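Locker rentals and changes at Sarpong Hall

Renewals for the coming year opened on 2019-07-02 and the front desk has the forms. If you rented through April and have not returned your key, please do so before you apply again.
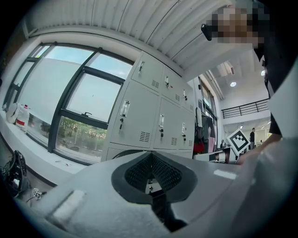
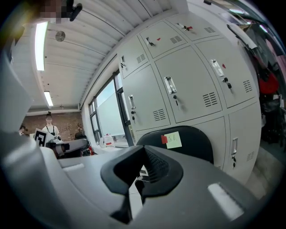 Second photo: gray metal lockers with chrome pull handles.

The yearly fee stays the same. We received 2,558 requests across the Sarpong and Brurkow buildings last year and filled 1,996 of them. Most of the people we turned away wanted a ground floor spot at Brurkow, so 100 more lockers are going in there, next to the side stairs. Plastetti is supplying them and Fivness will handle the key orders as before.

Members on the waiting list get first choice. You will get a letter with your number and two weeks to answer. After that the locker goes to the next name.

A few reminders. Food should not be left overnight. Bikes and strollers go in the shed. Lost keys are replaced at the desk, usually the same day, and you need to bring your member card.

The Brurkow side entrance will be closed while the work is going on. Use the main door on that side of the parking lot.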